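**Stuslow: Begović restarts thin-board pine line after kiln rebuild**

The Begović sawmill in Stuslow has resumed production of thin pine boards following the rebuild of its second drying kiln. The line had been idle since the old kiln was shut down for corrosion in the heating coils. First loads went in on Sunday evening, and the mill expects to ship to its regular customers before the end of June.

The rebuilt kiln holds 282 cubic meters of stacked lumber. It replaces a chamber of the same outside dimensions that held less, the difference being accounted for by a thinner wall build-up and fans moved from the side walls to a false ceiling. Heat comes from the mill's existing bark boiler. The foundation and the rail track at the loading end were kept.

The mill's main product, construction lumber, was not affected by the shutdown. That material is dried in the first kiln on a longer schedule and sold at a higher moisture content. Thin boards are handled separately. They are sawn from the outer part of the log, dried to an indoor moisture level, planed on both faces and sold for shelving, drawer parts, boxes, back panels and packaging.

During the closure, the mill sold its side boards undried to Graltura, a packaging firm downriver, at a lower price. Graltura will go on taking the lowest grade under a separate contract. The remaining grades return to the dried line.

## Drying schedule

Thin pine dries quickly, and the usual faults come from drying it too quickly. Boards cup when one face loses water ahead of the other, and end checks form when the stack ends are left open to the airflow. A less visible fault is case hardening, in which the outer layer sets under tension while the core is still shrinking. A case-hardened board can look flat in the stack and bow as soon as it is ripped or planed to an uneven depth.

"Most of the complaints we had from the old kiln were about boards that moved after machining," said Bhavana Kotian, production engineer at the mill. "The moisture reading was correct on delivery. The stress was still in the board."

The new schedule adds a conditioning stage at the end of each run. Steam is let into the chamber while the temperature is held steady, so that the surface takes back a small amount of moisture and the stress is released. Stacks then stand under cover for 24 hours before they are broken down and graded. In the old kiln there was no steam supply and the last stage was left out.

Fan direction is reversed at fixed intervals during the run. Stickers, the thin strips that separate the layers, are now set 600 millimeters apart along the length of the board. The previous spacing was wider and is thought to have caused part of the sag seen in the lower layers. Concrete weights on the top of each stack have been retained.

## End uses and grades

The boards are sold in three grades. The top grade is for visible surfaces and allows small sound knots. The middle grade allows larger knots and light blue stain, and goes mostly into carcass sides and drawer bottoms. The bottom grade is packaging stock.

Small drawer boxes are a typical use for thin boards. The top panel is usually the widest single piece and the first to show cupping, while the side walls are narrow enough that a slight bow can be pulled straight during assembly. Drawer sides need the closest tolerance, as a swollen or twisted side will bind in its opening.

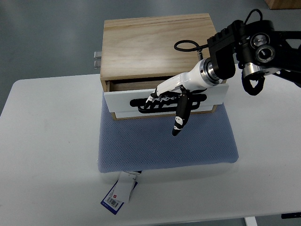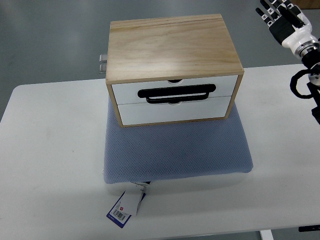
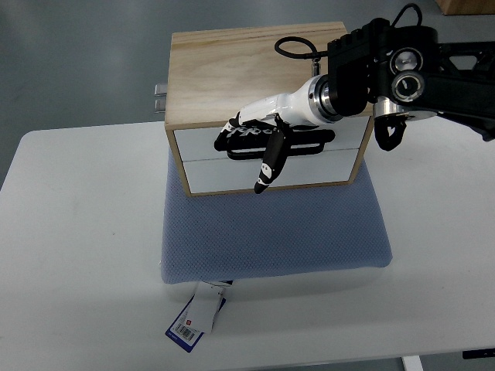 *Small drawer boxes in pale wood with visible grain.*

## Moisture checks

Each run is monitored by pairs of probes driven into sample boards at several heights in the stack. The readings go to a control unit supplied by Olent, which adjusts the vents and the heating valve. At the end of the run an operator takes separate readings by hand and cuts a set of test prongs from boards in the middle of the load. Prongs that pinch together after cutting show that stress remains, and the conditioning stage is then repeated.

Loads that fail twice are regraded as packaging stock. Kotian said two of the trial loads had been treated this way during commissioning, both of them before the steam nozzles were repositioned. The trial boards were not sold under the upper grades.

Customers are advised to store delivered packs flat and indoors, with the wrapping opened at the ends, before machining. Packs left sealed in an unheated building can pick up moisture on the outer boards. The mill does not accept claims for movement in boards that have been stored outdoors.

## Supply and orders

Logs for the line come from pine stands within the mill's existing buying area, and no increase in the harvest is planned. The mill puts annual output of dried thin boards at some 2000 cubic meters once the line is in regular operation. Stock lengths are unchanged. Widths above the standard range will be edge-glued by an outside shop and quoted separately.

Orders placed before the shutdown and not canceled will be filled first, in order of date. New orders for the top and middle grades are open through the mill office, and collection from the yard is possible on weekday mornings. The first kiln will be taken out of service for inspection later in the year, at a date not yet set.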